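Check the width estimate before you trust it

Runier will give you a gripper opening for every frame and sound very sure of it. I wouldn't believe it yet. Set the smoothing window to 7, replay 500 frames with the fingers open over a bare table, and plot the width.

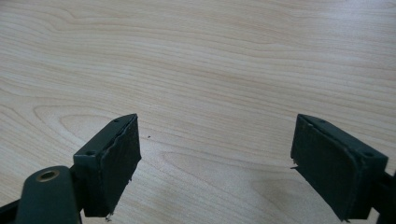 If the line wanders, turn the smoothing off and look at the raw values before you touch the calibration. Wood grain can pass for an edge – the default threshold of 2 is too low for my taste. Try 3, then replay.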